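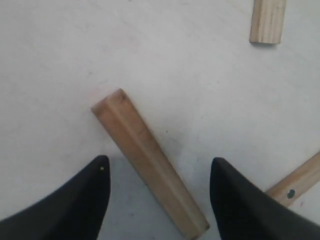 Wrist camera view with the long block between the fingers. Two more pieces of the same light wood lie to the right.

Pravar Grasp Planner, version 5: review
Kirstin Leckie, December 20, 2019

Pravar is a grasp planning package for parallel grippers. It takes a wrist camera stream, segments the parts, fits a box to each one and returns a ranked list of grasps. I ran it on loose wooden parts, using the stock configuration first and a tuned one after.

Installation took an afternoon. The hand-eye calibration tool is the best I have used at this price. It shows the residual for every pose, and a bad pose can be dropped without starting over. The command line version does the same job and writes a plain text log.

Segmentation is good on isolated pieces. Pale wood on a pale gray surface is a low contrast case, and the default threshold merged shadows into the part outline. Lowering it fixed most of that. Scuffs on the table still produced small false regions until I set a minimum area. A part that runs out of view is handled sensibly: the planner marks the open end as unknown and will not use it to estimate the center of mass. Parts partly hidden by a finger are worse. The finger mask is a fixed polygon, and a slat passing behind it tends to come back shorter than it is.

I logged 1000 grasp attempts with the tuned settings. 611 went through on the first ranked grasp. Most of the remainder were long blocks taken too near one end, which then rotated in the fingers. There is a weight for distance from center, but it is set too low by default and the manual gives it one line. Donnie Halliday at Okdale sent me his values and they were a clear improvement on long stock – I have not repeated the full run with them.

Planning time is not a concern. The simulator is, as its contact model ignores finger compliance and passes grasps that slip on the real arm.

Support answered in two days. Version 6 is due in May, with a finger mask built from the gripper model.

Recommended for separated parts. For mixed piles I would wait.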